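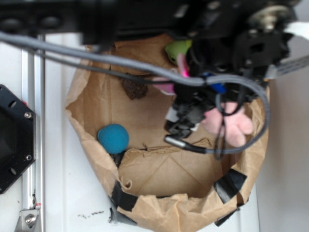 Retail Operations I
Unit 4 handout: Packaging at the checkout
Instructor: Nokuthula Dlamini

Reading for this unit: chapter 6 of the course text, plus the Porkik store case handed out last time.

1. Terms

Basis weight is the weight of a set area of paper. Heavier paper usually costs more and tears less easily. Kraft paper is made by a pulping process that leaves long, strong fibers. Brown kraft is unbleached. A gusset is the folded side panel that lets a bag open into a box shape. A bale is the bundle in which flat bags are shipped to the store.

2. Cost per transaction

Bag cost is charged to store supplies, not to cost of goods sold. To find the cost per transaction, multiply the bags used per sale by the unit price. Double bagging counts as two bags. Stores often forget this when they set the budget, and the supplies line runs over.

In the Porkik case the store used 2,327 bags in one week and had budgeted for 700 fewer. Otakar Halás, the store manager, traced most of the gap to double bagging of cold items at two registers. Read his memo before class and note which costs he leaves out.

3. Packing order

Cans and jars go on the bottom, boxes along the sides, produce and bread on top. Cold items go together. Raw meat gets its own bag. Glass should not touch glass.

4. Storage

Keep bales off the floor and away from outside doors. Paper takes up moisture from the air and loses strength. A relative humidity of about 50 percent is a common target for paper storage. Use the oldest stock first.

5. For next class

Work problems 3 through 8 at the end of the chapter. Problem 5 has a misprint: the order quantity should be 53 bales. Written answers to the Porkik case are due in September, date to be posted.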